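What I learned from writing our grasping rules down

April 13, 2022

I have been wanting to write this one up for months! Back in January our little group at Aravena finally sat down and turned all the things we mutter at each other next to the arm into a proper set of written rules. It runs to 29 rules now, and I love it far more than a person should love a shared document.

Some background. We work on getting a multi-fingered hand to pick up and put down household stuff: mugs, boxes, bottles, things with handles in annoying places. For a long time everyone ran trials their own way. Despina would call a grasp good if the object left the table. Ignacio wanted it held for a slow count. I wanted it set back down without a clunk. All fair, but when we tried to compare our numbers they were useless. We had 361 trials in one folder and three meanings of the word "success" mixed up in it.

So, rule one: say what counts before you start. Write it at the top of the log, in a full sentence. Ours for mugs is that the mug clears the surface, stays in the hand through the move, and comes to rest upright without being dropped. You may hate that definition (Catalina does, she thinks upright is too generous), but it's the same one on every sheet, and you can argue with it.

Rule two is about the surface. We don't run on bare tabletop anymore. Carpet is kinder to ceramics and kinder to fingertips when the hand comes in too low, and you learn the same lessons without sweeping up afterward. If you change the surface, you start a new log. Yes, even for a coaster. A coaster changes the height, and height is exactly the sort of thing you forget by lunch.

The mug rules are my favorites, so I'll go on a bit. Before anyone closes the fingers, they write down which way the handle points and where each fingertip is supposed to go. Inside the rim is allowed. For ages we treated it as cheating, and I was the worst about it, but a finger on the inner rim and another on the outside is a perfectly good way to hold a mug, and people do it all the time when clearing a table. We only ask that it goes down as a rim grasp and gets scored with the other rim grasps. 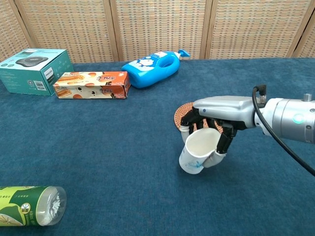
A rim grasp on the white mug, one fingertip inside and one near the handle.

Then there's tilt. A mug held by the rim can lean, and we argued about this one for an entire afternoon. Where we landed: lean is fine in the air, you just note it. And mugs are always empty. There is no "just a splash" exception. Marisol asked for one, very charmingly, and was voted down.

Rule nine covers the other objects on the table, and it's the one I'd push on any group starting out. Leave some clutter out! Real tables have boxes and bottles on them, and a hand that only works in an open field isn't much use in a kitchen. But lay the clutter out on purpose, keep it off the planned path for the first runs, and move it closer only after the clean runs are logged. Bottles go on their sides if they'd tip easily. Packaging with printing on it is welcome, because plain gray blocks make everything look easier than it is.

Cables got a rule too. The cable at the wrist needs enough slack for the whole move, checked by taking the arm through its path slowly with nothing in the hand. Watch the loop, not the fingers. We do this at the start of every session and again after anyone has touched the mount. It takes 2 minutes and I have never once regretted it.

People rules, quickly: one person runs the arm, and that person says "moving" out loud before it moves. Hands stay off the table until they say "stopped." Anyone in the room can call a stop and they don't owe an explanation. A light on a joint doesn't count as a stop check. You look at the controller.

Eulalia from the Prellport group read an early draft and sent back nearly two pages of notes, bless her. Her best one was about fingertip pads: wipe them before a session, look them over for wear, and log the date when you swap them. We hadn't been doing the last part at all. I went back through my old sheets and couldn't tell which runs were on fresh pads. Ouch.

Still open: how to score a regrasp. If the hand sets the mug down, shifts, and picks it up again all by itself, I say that's one success with a note. Ignacio says it's a failure followed by a success. If your group has a rule for this, please send it over, I would love to read it, and I'll put the next draft of ours up here once we've settled that and the bit about lids.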